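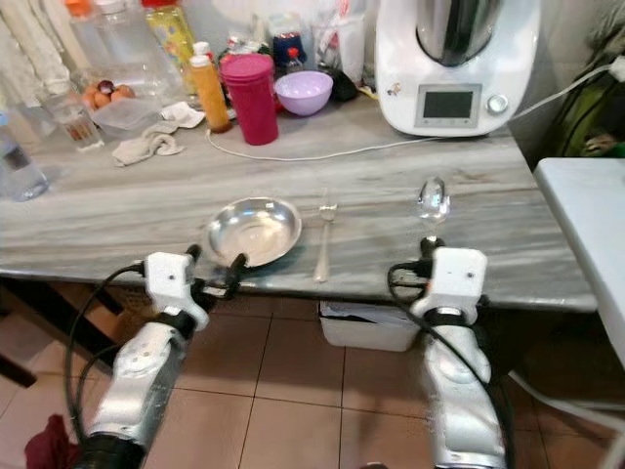

Care of the Murker two-arm station

The Vunlow kitchen station was returned to regular duty on 24/09/2019, following the replacement of both gripper cables. The fault log held 97 entries for the quarter, most of them brief losses of signal at the wrist. Members who book the station are asked to follow the revised routine set out in this item.

Before each session the operator is to bring both arms forward to face the table and run each wrist slowly through its full turn. The cable on the outer side of each arm should keep an open loop throughout. A cable that pulls straight must be refitted before work begins.
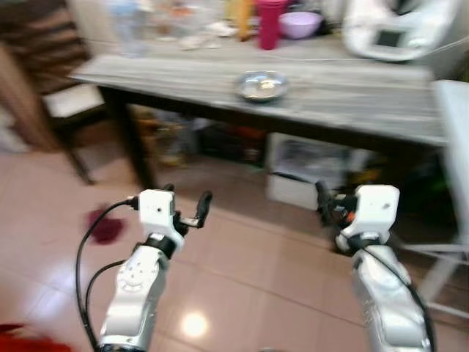
Checking the grip

Cutlery is used for the daily check. A spoon is taken up in the right gripper and held with the bowl uppermost, while the fork and the steel bowl remain on the table. Finger pads are to be wiped with a dry cloth beforehand and changed after 1812 cycles.
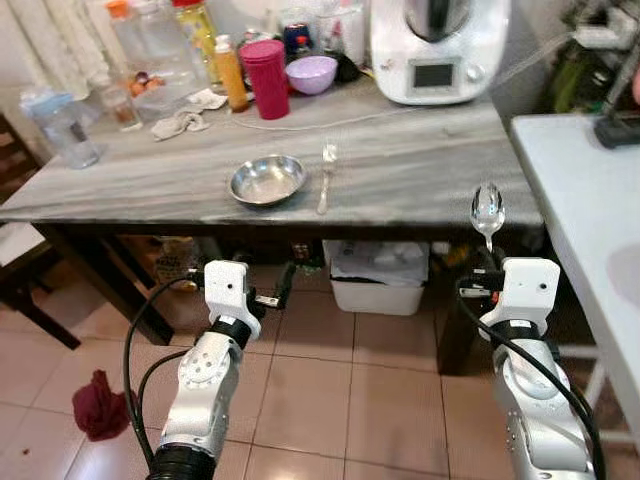

Rosario Piras has asked that pads be changed in pairs, as a new pad set against an old one causes the grip to close off centre. The routine has been amended accordingly. Each change should be entered in the log with the cycle count and the operator's initials.

The left gripper is to be left open and empty while the right is under test.
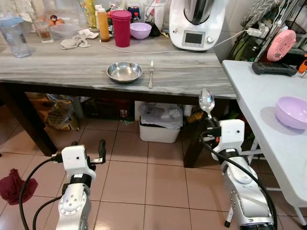

How often should the joint screws be checked?
Every five sessions, with the power off. Any screw found loose is to be reported to Nazareno Mancuso before the station is used again.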